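Doblar ropa encima de la cama: lo que más me preguntáis 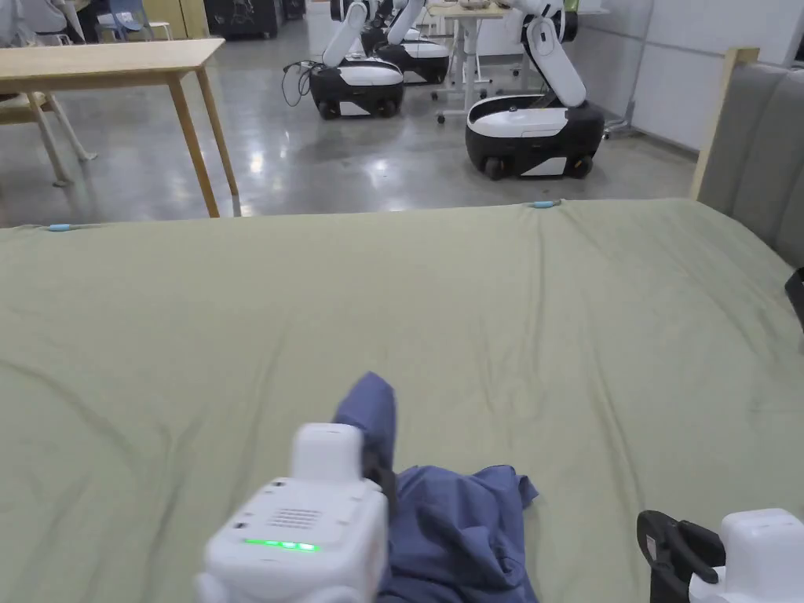 ¿Por qué doblas en la cama y no en una mesa?
Porque mi mesa mide lo que mide, y en la cama me cabe la colada entera. Lo único que pido es una sábana bien tirante. En la mía, la verde salvia, le puse dos pinzas azul claro en el borde y ya no me peleo con ella cada vez que extiendo una prenda (alguna arruga queda, ¡no pasa nada!).

¿De dónde son las pinzas?
De Wonalitz, la tienda de Sima. Vienen 20 en la bolsa, así que tengo para años.

¿Y si la prenda sale hecha un gurruño?
La cojo por un pico, la levanto, la dejo caer y la aliso con la palma desde el centro. Con tela gruesa hago dos pasadas.

¿Planchas antes?
Casi nunca. En agosto, ni loca.

¿Sirve para toallas?
Sí: en tres a lo largo y luego por la mitad. Me lo enseñó Solène Ferrand en un taller de Cledier y no he vuelto a doblarlas de otra manera.

¿Cada cuánto cambias la sábana?
Cada domingo, después de guardar la ropa. Si me queda una pila a medias, la paso a la silla y sigo luego.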